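About us

Hi, I'm Oanh, and Parero is my sewing school. Well, mine and Bernadette's – Bernadette Collet taught me to set a sleeve when I was twenty-six and hopeless, and a few years later I talked her into leaving a perfectly good alterations job to come and teach with me. She still brings it up.

We started in my mum's garage in Gruvport with two secondhand Goossens machines and a cutting table made from an old door. Our first class was a beginner's tote bag night. Half the handles went on twisted, everyone had a ball, and most of them came back the next month wanting to make pyjamas. So we wrote a pyjama class. That's pretty much how the whole timetable has come about: somebody asks, we grumble, we work out a pattern.

These days we're at 122 Troncombe Road, up the stairs beside the bakery (come hungry). Last year 684 people did a class with us, from kids' holiday workshops through to the tailoring course, where you'll spend ten weeks on one jacket and quite possibly swear at the collar. We've got machines and overlockers for everybody, so you only need to bring fabric and a pair of scissors you don't mind lending. 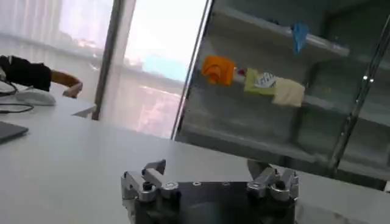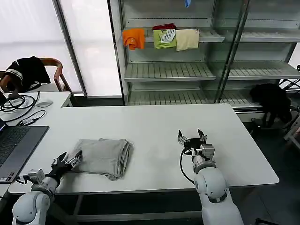
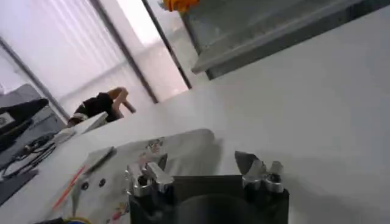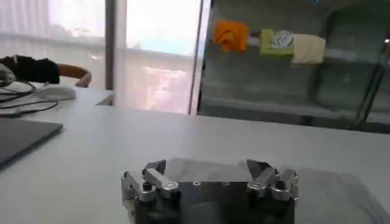

The white table at our place.

Mwanahawa Ogola runs our mending nights, and they've become my favourite thing on the calendar. Bring your blown-out jeans, the jumper the moths got to, the doona cover with the dodgy zip. She'll show you how to fix it yourself, and she's very firm about the "yourself" bit! Hiếu Ông looks after the kids' workshops and services all the machines, and Hòa Huỳnh answers the phone and does the bookings, so be nice to Hòa.

A few things people ask. Yes, total beginners are welcome, we love them. No, we don't do alterations – Bernadette will go quiet if you ask her. Classes are kept small, and if yours fills up we'll pop you on the waitlist and ring when a spot opens. Wear flat shoes, and tie your hair back if it's long.

The new timetable starts in March and the tailoring course always goes first, so get in early if you've got your heart set on it. There's street parking out the back after 5.30, or it's a short walk from the station. Come up and have a sticky beak any time the door's open.

Oanh Hoàng
Parero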